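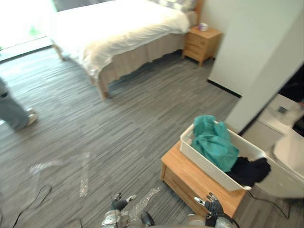 4.2 Bimanual cloth transfer

Demonstrations were collected by teleoperation in the furnished bedroom at the Billumdale site. The set holds 263 episodes, of which 35 were held out for evaluation. Each episode was recorded from a head camera and from small cameras at the wrists, and all streams were resampled to a common clock before training.

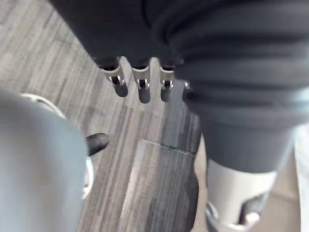

Photo: Nia Penry / Movmont

Wrist views suffer most from self-occlusion. When the hands work close together, the opposite arm and its fabric sleeve can take up much of the view and leave little but floor behind them. We therefore mask frames in which no cloth is visible to the wrist camera; this removed 1567 frames. The head view is never masked.

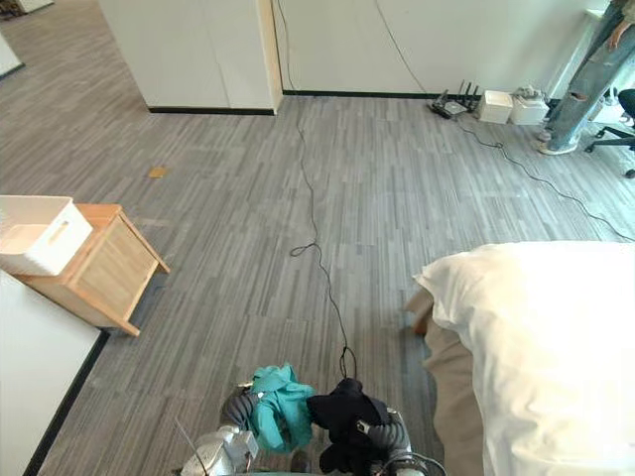

Figure 4. Head view with a cloth at each arm, teal and dark navy-black.

The policy predicts both arm trajectories jointly over a horizon of 200 steps. Separate prediction for each arm, as in the Sutardale baseline, gave poorer timing at release, mainly on dark cloth.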